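Workshop tips: setting up a bench for tube handling

These tips come out of the Roltance trials, in which a two-armed robot learned to move capped tubes in and out of a rack from recorded runs. We logged 733 usable runs before the results settled down. Most of the gains came from the bench and very little from the software, so the bench is what this page covers.

Clear the table
Take away everything the task doesn't need. Pens, wipes and spare caps all end up in the recordings, and the trained model starts paying attention to them. A plain, pale top is easiest to work with. Wipe it with a damp cloth and let it dry before the first run.

Pick a rack colour that stands out
Clear tubes are hard for a camera to find. Strong colour in the rack and on the caps helps a lot. At Laler we swapped a clear rack for a coloured one and left everything else the same, and missed grasps fell from one run in five to one in nine.

Keep the light steady
Close the blinds and use the ceiling lights only. Runs recorded in late afternoon sun were the worst of the lot, and we threw most of them out.

Start with few tubes
We used 4 tubes for the first 120 runs and added more once those were going well. A full rack leaves little room for fingers between caps.

Grip the cap, not the glass or plastic below it
A cap gives the fingers something to close on, and the tube hangs straight under it. Come in slowly over the last few centimetres.

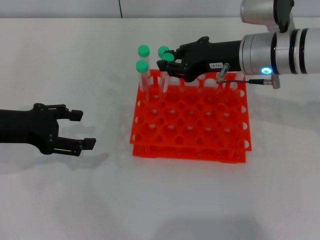 Check the finger pads every morning. Grit or old glue on a pad will make a cap slip, and it shows up in the results as a bad model when the pad is at fault. Warm water and dish soap will do.

Vary the starting spot
Shift the rack by a finger's width between runs and turn it a little now and then. The model trained on a fixed rack failed as soon as someone bumped the table.

Write down the failures
Keep the bad runs in a separate folder with one line on what went wrong. The Mavromatis sheet has a column for it.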